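Start | Projekte | Berichte | Termine | Kontakt

Zwischenbericht Februar: Umbau der Büroetage Tranholm

An: Sosina Abdella, Förderstelle Fenthorpe
Von: Projektgruppe Tranholm

Liebe Frau Abdella,

seit dem letzten Bericht hat sich auf der Etage so viel bewegt, dass ich kaum weiß, wo ich anfangen soll. Am besten mit dem Geld: Von den bewilligten Mitteln für den zweiten Abschnitt sind 89 Prozent verplant oder ausgegeben, und wir liegen im Rahmen. Die Rechnung der Firma Madigan für die Jalousien ist mit 1.492 Euro etwas niedriger ausgefallen als angeboten. Den Rest würden wir gern in die Akustik stecken, dazu unten mehr.

Stand Besprechungszimmer

Der größte Schritt ist die Glastrennwand. Schmale weiße Rahmen, weiße Querjalousien dahinter, daneben die glatte weiße Wand – der Raum wirkt damit viel ruhiger als früher mit den alten Stellwänden. Bei geschlossenen Jalousien kann man endlich ein vertrauliches Gespräch führen, ohne dass jeder auf dem Weg zur Teeküche mitschaut. Senan Ó Flaithearta hat die Abnahme gemacht und nur zwei Kleinigkeiten notiert, eine schwergängige Schnur und eine Silikonfuge, die nachgezogen werden muss. Beides erledigt Madigan auf Kulanz.

Auch der Tisch davor hat sich sehr bewährt! Das warme, orangefarbene Holz tut dem vielen Weiß gut, und wir sitzen inzwischen lieber dort als im großen Saal. Ein Thema bleibt das Licht: Die Deckenleuchten spiegeln sich deutlich im Glas, was bei Präsentationen stört. Wir probieren im nächsten Monat eine andere Schaltung aus, bevor wir über neue Leuchten reden. 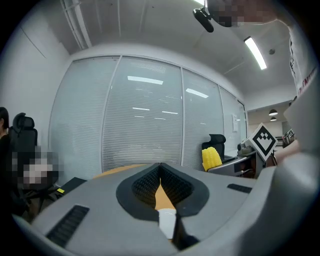 Was als Nächstes kommt

Zuerst die Akustik. Die Kolleginnen aus Tredcombe haben uns ihre Messwerte überlassen, und die Unterschiede mit und ohne Deckenpaneele sind wirklich beeindruckend. Ein Angebot über 855 Euro für das Besprechungszimmer liegt vor, ein Vergleichsangebot steht noch aus. Wenn Sie der Umwidmung des Restbetrags zustimmen, könnten wir noch im selben Bauabschnitt montieren lassen.

Danach folgt die Beschilderung. Im Moment behelfen wir uns mit Zetteln am Glas, das soll nicht so bleiben. Senan sammelt bis Monatsende die Raumnamen, die Vorschläge reichen von nüchtern bis sehr mutig.

Offen ist noch die Frage der Reinigung. Die Glasflächen waren im alten Vertrag nicht enthalten, den Nachtrag schicke ich Ihnen gesondert zu.

Kommen Sie gern vorbei, wenn Sie in der Nähe sind – vormittags ab zehn Uhr ist immer jemand da, der Sie herumführt.

Herzliche Grüße
Projektgruppe Tranholm

2 Kommentare | Teilen | Drucken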